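12/12/2018, sound shop notes

Spent the whole morning on the monitor wedges for the Nitolwood soul night. Number 8 still buzzes when the bass player digs in, and I'm pretty sure it's the cone this time (I already swapped the cable, twice!). Darragh wants it left out of the rig. Fine by me, the horn section can share.

Pierina sent over the new set list and Halline are now closing with the long version of the ballad, so that's two vocal mics up front plus one for the sax.
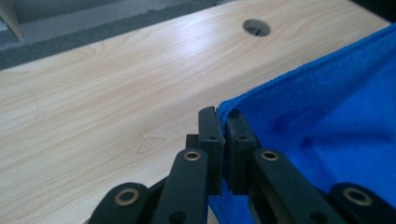 Ji-hoon ran the backing vocals through the old Rendau compressor and wow, so much warmer! I had it squashing too hard at first, backed it off and left the attack slow. Marked the knobs with tape, please don't peel it off.

Still to do: 40 foot snake needs a new connector on channel 2, and somebody call Sun-ja Cheon about the organ pickup time.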